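Forum > Food and Kitchen > Growing, Buying, Storing

Thread: Is "eat it the same day" for sweetcorn just folklore?

bramley_end
18 February 2023
I know it's the wrong time of year but I'm doing my seed order and it has set me off again. Every book on my shelf says you must have the water boiling before you pick the cob. My grandad said it, my neighbour says it, the back of the packet says it. Has anyone here ever tested this properly, as in without knowing which cob was which? I suspect it was true of whatever people grew in 1950 and has been copied from book to book ever since.

I ask because I'm being told to sow in three batches so I can pick "at the perfect moment" and I don't have the room. If a cob will sit happily in the fridge for a few days I'll sow the lot at once and be done.

Tallow
It's not folklore. The sugar turns to starch once it's off the plant. Any gardener will tell you.

bramley_end
Any gardener will tell me, yes. That was rather my complaint.

peggotty
Depends entirely on what you grow. The old sorts go over fast, I had some that were like chewing candle by the second evening. The modern supersweets start off with far more sugar and lose it more slowly, so you have days to play with. The advice was right for the old ones and nobody rewrote the books. I wouldn't go back to the old ones myself but my sister swears the supersweets taste of nothing except sugar, and she has a point.

Fuad Nigatu
I did try it, for what it's worth. Two cobs from the same row, one picked in the morning and kept in the fridge, the other picked just before supper, both boiled in the same pan. My wife and I couldn't agree which was which. I was wrong, she was right, and she says she was guessing.

Tallow
Two cobs and two people isn't a test. And that's a few hours, the question was days.

Fuad Nigatu
I didn't say it was a test, I said I tried it. How many have you done?

Tallow
I don't need to, I've been growing it since before you joined this forum.

oddsocks
Can I ask about the husks while we're here. I've always peeled it all off as soon as I get in and left the cobs out where we'll remember to eat them. Is that bad?

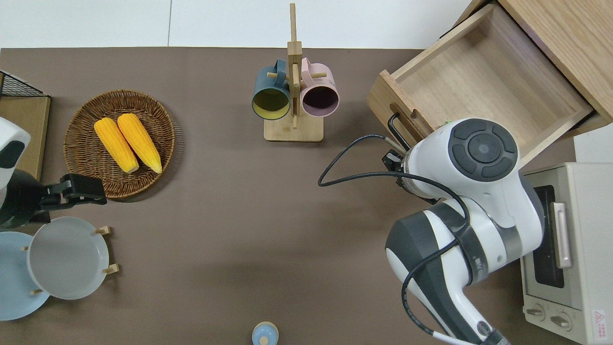
Two cobs in the wicker basket, next to the plates

They usually get eaten that night or the next. Never noticed them going off but I'm not fussy, and I put a lot of butter on.

peggotty
Leave the husks on if you aren't cooking them straight away. Once it's bare the kernels dry out and start to dimple. I'd worry about that long before I worried about starch. And put them in the fridge. Warmth is what does the damage, so a cob on a table in August is having a much worse time than one in the salad drawer.

oddsocks
Fair enough. They do look nice in a basket though.

kettle_and_hob
Nobody has mentioned that shop corn has been off the plant for goodness knows how long and people eat it quite cheerfully. If same day or nothing were true the supermarkets wouldn't sell any. The stall near us puts up a sign saying PICKED THIS MORNING and charges 107 pence a cob, which I assume is somebody's idea of a joke, and I can't say I've ever been able to tell it from the shrink-wrapped sort.

Tallow
Then with respect you can't taste.

kettle_and_hob
Or there isn't as much to taste as you think. I'd happily sit down blindfolded next to you. Loser buys the seed.

bramley_end
This is where I've got to as well. When the price goes up with the story I start to wonder about the story. It's the same with the "milk in the water" business and the "never salt the water, it toughens the kernels" business. I have salted the water every year of my adult life and never had a tough one unless it was overripe to begin with.

peggotty
Salt makes no odds. I've never understood the milk thing either. I think that one came from my mother-in-law personally.

Thongdee
The salt rule is for dried beans and it's doubtful even there. Somebody muddled them up once and it stuck.

On the sowing, I would still split it, but for a different reason. In a cold spring the first lot can rot in the pot, and then you have nothing. Two batches, a fortnight apart, is plenty. Keep them in a block so they pollinate each other. If you grow a supersweet don't let it near an ordinary sort in flower at the same time or you'll get starchy kernels, and then you WILL think it's the storage.

bramley_end
Now that is useful, and possibly explains my neighbour, who grows whatever's in the free packet right up against my fence.

Is the cross-pollination thing solid, or is it another one?

Thongdee
That one I trust. I've had it happen, and the seed catalogues tell you to keep them apart, which does them no good at the till. When a seller gives me advice that makes me buy less I tend to believe it.

Tallow
So catalogues are fine when you agree with them.

Thongdee
More or less, yes.

Fuad Nigatu
I'll do it again this summer if people want — fresh, next day, and three days in the fridge with the husk on. My wife can number them and I'll write down what I think before she tells me. More than two people this time. Tallow is welcome to come and be one of them.

Tallow
Where are you?

Fuad Nigatu
Sent you a message.

oddsocks
Please report back. I've put a note in my diary under August that just says CORN.

bramley_end
Two batches it is, then, and I'll have a word over the fence about the free packets. I'm still not boiling the water first.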